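Open day at Pletum, Drillevstead

The doors opened at 10 on Wednesday, February 15, 2023, and by then there was already a line down the steps. Entry was free. I took bus 32 from Jurkormont, which stops right outside.

The ground floor was mostly posters and a coffee stand. I went up to room 31, where the everyday objects were – a tennis ball and a metal can on a big table with a brown covering.

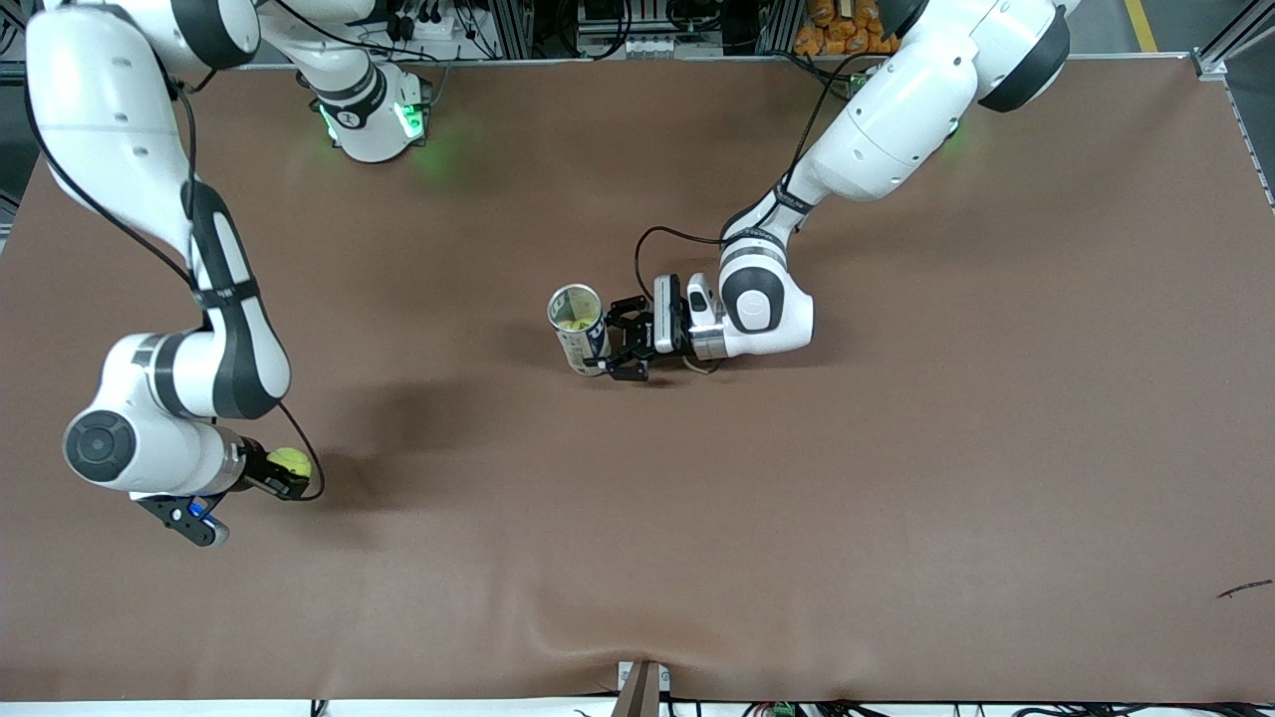 I stayed there longer than I had planned. The room was warm and there were only a few chairs, so most people stood along the wall. A leaflet by the door listed the afternoon talks, but the one I wanted had been moved to the Ha building across the yard.

Before leaving I went back for one more look at the ball. It's the ordinary yellow-green felt kind, the same make I play with on weekends.

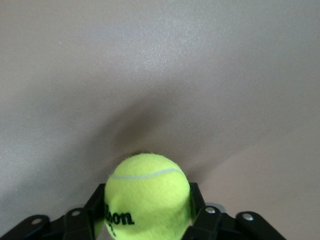 Wilson tennis ball, room 31.

The coffee stand closed at 3. The last bus back was full.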